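Section 4. Recording door and doorway examples in the simulated house

Before you start this section, the Gekex recorder must be installed and the house scene must load without error messages. If you did not finish section 3, please go back to it first. The steps below are the same for the desktop version and for the version on the Pustorbridge server.

4.1 Choosing the start view

1. Open the recorder and select the task family "Doors".
2. Load the house scene and wait until the textures are complete.
3. Move the viewpoint until both handles of the double door are visible. The handles are bright orange and easy to find against the dark door. A tilted view is accepted – the learning system must also see the floor line at an angle.
4. Check that the floor before the door has no loose objects.
5. Press Save View.
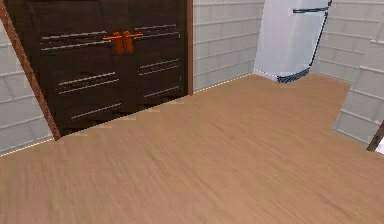

Page 28

Note: In this view the refrigerator is also visible at the upper right. Do not turn the view only to hide it. Bodin, the training program, needs examples where other large furniture or machines of the house stand near the door.

Caution: Do not change the color of the handles between two examples of the same set. The whole set will be refused at upload.

4.2 Recording one example

1. Write the instruction in the text field, in one short sentence. Good: "Open the left door." Not good: "Go there and open it."
2. Press Record. Wait two seconds before the first movement.
3. Drive with the hand controller, slowly and without stops. If you make a small mistake, correct it and continue. Such corrections are useful for the learning.
4. When the task is finished, keep still for two seconds and press Stop.
5. Mark the example as Success, Partial or Fail. Please be strict with Success.

A complete set has six examples for each start view. Failed examples stay in the folder but they are not counted in the six.

4.3 Doorway examples

For the task family "Pass through", the start view is taken at an open doorway. Both posts of the frame must be visible, and also enough floor of the next room to plan the path.

1. Place the viewpoint on the near side of the doorway.
2. Look in the direction of a fixed landmark in the next room, for example a counter or a bin.
3. Save the view and record as in 4.2.
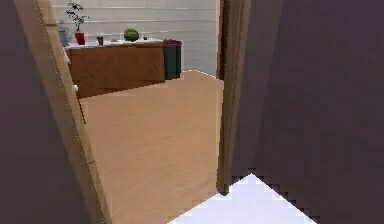
Figure 4-2. Start view at the doorway, with the counter and the bin in the next room.

Note: The near floor is pale and the floor of the next room is wood. Write the name of the room in the instruction and not the color of the floor – the floor colors can be changed by Skavine when it makes the variations.

4.4 If the upload stops

Error 482 means that the instruction field is empty in one or more examples. Open the list, fill in the missing text and press Upload again. For other errors, send the log file to Nazma Bepari. Questions about the task families go to Mitra Yazdani.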